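4.2 What people keep in the box

I should say up front that I went into this part of the study expecting to write about closets. We had asked people in September where their everyday things live, and I had a whole coding sheet ready for shelves, hooks and under-bed drawers. Then I started reading the desk entries and got stuck on shoe boxes (happily stuck, I have to say!), so this section is mostly about those.

The full Ostby diary set has 2,925 entries, and I read every one that mentioned a box on or near a desk. Lots of people just never put the box away after the shoes came home. It sits by the monitor for a while, picks up a job - receipts, chargers, the good scissors - and after that it's furniture. Following Itano, I call this "settling," though I use the word more loosely than that report does and I don't much care whether the shoes are still inside.

What I ended up caring about was the lid. A separate lid needs a place to go when it's off, and on a crowded desk there isn't one, so it gets leaned on things. The 16 people who did our follow-up interview talked about this way more than I'd planned for. One told me she'd stopped opening her box at all, it was such a pain to find a spot for the top. Another had thrown the lid out and regretted it by the next morning (dust, plus a cat). The thumb notch came up too, mostly as the thing people grab without looking, and a few said they use it to check what's in there before they bother opening up.

The Ó Briain scale only scores a container as "open" or "closed," and I followed it for the tables in Section 5, but I'd love a third score for lids that are off and still hanging around. Figure 2 has a desk box in both of the states we did score. The box is the same size either way, but look how much more desk the open one takes.
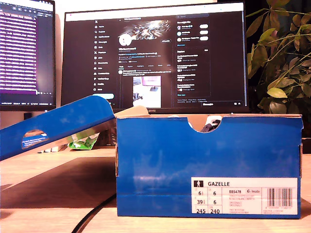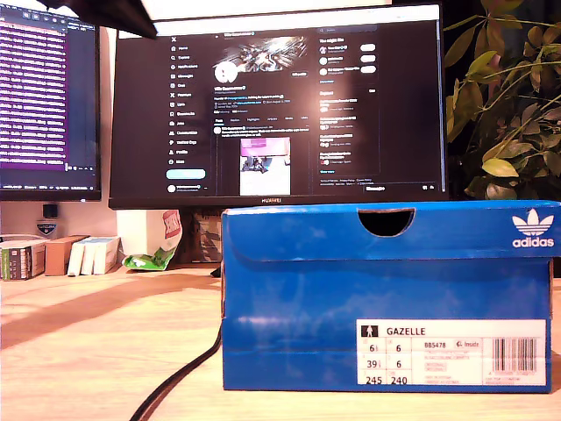
Figure 2. A blue shoe box on a desk, scored "open" (first photo, lid off and leaning on the box) and "closed" (second photo, lid on).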